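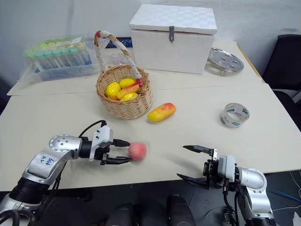 双臂工位上岗前后,班组该怎么安排:一份给现场主管的操作说明

发布于2026年1月9日

适用范围:礼品果篮装配、小件分装一类的桌面工序,原来由人手完成,现在改由一台双臂机器和一名值守人员共同完成。下文以Plustgate分装车间的做法为底本,Dirdale仓库后来照着用了一遍,改动的地方写在相应步骤里。两处的机器在排班表上都叫Eva。

开始之前

先弄清楚机器接走的是哪一段。装篮这道工序拆开来有取果、放果、整理、封口、贴签、装箱。Eva接的是取果和放果,其余仍然是人的活。不少班组一开始按“整道工序交出去”来排人,第一周就发现封口那头堆了货。

再把原来的岗位说明书找出来,逐条标注:哪些动作没有了,哪些动作还在,哪些是新增的。新增的通常比想的多,比如补料、清台、处理掉落、填停机记录。这张标注过的表后面谈工资等级时要用,请留底。

第一步 布置台面

1. 台面固定,不能有晃动。两张桌子拼起来用也可以,接缝处要压平,高低差会让圆的东西滚到缝边停住。
2. 篮子放在两臂都够得到的位置,用铅笔在台面上轻轻画出底边。换班的人按线放,不用再问。
3. 手工工位要用的胶带、试样、盒子,能收走的收走。收不走的放在后排或者侧边,位置定下来以后不要再挪。
4. 线缆归到桌下,人走动的一侧不留线。

Dirdale那边多做了一件事:在桌子侧面贴了一张台面布置图,交班时两个人一起对照。花不了多少工夫,减少了不少争执。

第二步 用仿真水果试跑

不要直接上真果。仿真水果不怕捏,形状和颜色又够杂,适合拿来调夹持力度和放置顺序。建议连续试跑200次取放,全部记录,掉落和夹偏分开记。Plustgate的标准是掉落不超过5次才换真果,超过了就回头查夹爪开度和光线。

试跑由将来真正值守的人来做,不要只让设备人员做。值守人员需要亲眼看过各种失手的样子,以后才分得清哪些可以放过,哪些要按停。 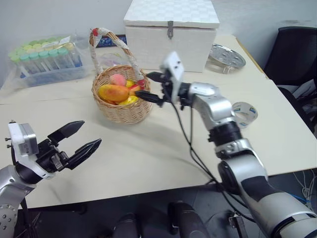

放果的顺序也在试跑阶段定。大而长的果先放,圆的后放,靠近篮沿的最后放。原来手工装篮的老员工对这件事最有数,请他们把自己的摆法写下来,或者边做边讲,由旁人记录。这部分时间按正常工时计,不要安排在休息时间里。

第三步 安排值守

每台机器一名值守,连续值守不超过两小时,之后换到封口或贴签。光看着机器动而自己不动手,比装篮更容易走神,这一点两处的员工反馈是一致的。

值守人员要做的事:
· 补料,补料前先按暂停,等两臂停稳再伸手;
· 果子掉了先暂停再捡,不要趁空当去够;
· 每20篮抽检一篮,看有没有压痕、标签面朝向对不对;
· 停机时写下时间、当时的动作、自己的处理办法。

停机记录写给下一班看,用平常话写就行。“夹到把手了,往左挪了一指”比填一个代码有用。

第四步 重新核定产量

产量目标请等运行满2,000篮以后再定。前面这段数据起伏大,拿它做考核,值守人员会倾向于不按暂停。Tuominen负责两处的设备维护,他们的驻场组也按这个数做第一次保养,正好可以一起停机核对。

核定时看整条线,不要单看机器。装篮这一段的快慢变了,封口和装箱的人会先感觉到。Plustgate后来把一名原来的装篮工调去封口,又把贴签台挪近了一米多,才算顺过来。

第五步 和员工谈清楚

下面几件事要在机器进场之前说,书面给到每个人:
岗位会不会减少,减少的话人去哪里;
值守岗算什么等级,有没有津贴;
不愿意做值守的人可以选什么;
机器出错造成的损耗由谁承担。

最后一条容易漏。两处的规定都是损耗计入设备,不计入个人,前提是有停机记录。规定贴出来之后,记录的数量明显多了,故障也更好查。

常见情况

有员工问能不能在机器旁边同时手工装篮。同一张台面不行,隔一张桌子可以。订单急的时候,Dirdale会另开一个手工台,机器照常跑,两边的篮子用不同颜色的吊牌区分,抽检分开做。

夜班人手不够时,不要让一个人兼看机器和封口。停掉机器,全部改手工,第二天再补。

员工请假后回来,先跟班半天再单独值守。期间台面布置或者放果顺序如果改过,由当班的人当面交代,并在交接本上签字。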